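Before a gripper reaches the benches at Prernau, it must first perform in software. The automation group there spent December comparing two parallel-jaw designs, one supplied by Wegener and one developed in house under the project name Dirkgate. Each was given 500 simulated attempts at the same set of household tasks, with a limit of 47 seconds per attempt.

The Wegener design closed more evenly. Dirkgate proved easier to control at low speed, and its controller required fewer corrections near walls and sloped ceilings. A further 10 trials on physical arms are planned before either design is approved.

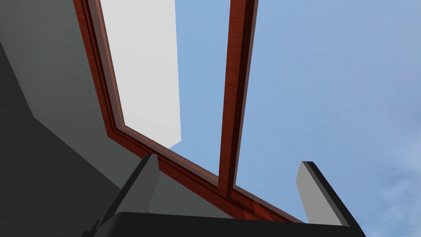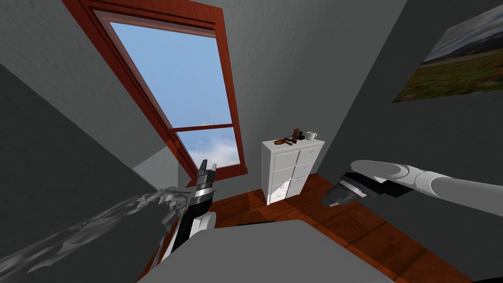 Simulated views of gripper work in an attic room.

Text: Flamodbridge staff
02/02/2024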